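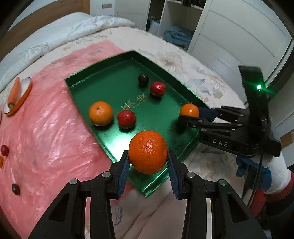 October, evening. Finished the fruit task for Kaniteo. The total is now 2491 demonstrations, 305 of them with both grippers working over the tray. I still have to go through the two-handed ones by eye, and I'm dreading it a little.

The question this month is how much the pace of the demonstrator matters. We recorded under two instructions. In the first, the operator picks and places at whatever speed feels natural. In the second, they hold still for a moment after closing the fingers and again before opening them. Objects, bed and tray stay the same, and the fruit gets moved between takes.

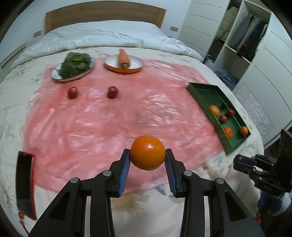 Trina Usman
Research engineer, manipulation data

I trained one policy on each set, same size, same settings. The paused set grips better. On oranges it rarely closes early, and it lets go lower over the tray, so less fruit rolls. The natural set is faster and looks nicer, but it tends to open the fingers while the arm is still moving.

The paused policy has its own problem. Sometimes it stops with the fruit in its fingers and never starts again. I think the still parts look too much alike: after closing and before opening, the wrist camera gets nearly the same picture, and the policy can't tell which side of the move it's on. I tried giving it a longer history of gripper widths. It helped with the second pause and did nothing for the first.

Small fruit is bad under both. The pads cover so much of it that the policy seems to guess. I want to score small and large separately from now on – one number for everything hides this.
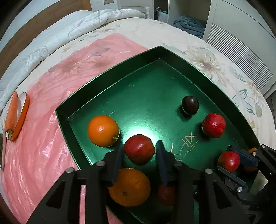 Have you tried trimming the pauses after recording, one of the readers in Gedmont wrote when I posted the first results, because then you'd keep the careful grips and lose the stalls. I hadn't. It should be easy enough: cut each still stretch down to a few steps, leave the rest alone, and retrain. I've set it up to run overnight on the one-handed takes. The two-handed ones need more thought, as one hand is often waiting while the other moves.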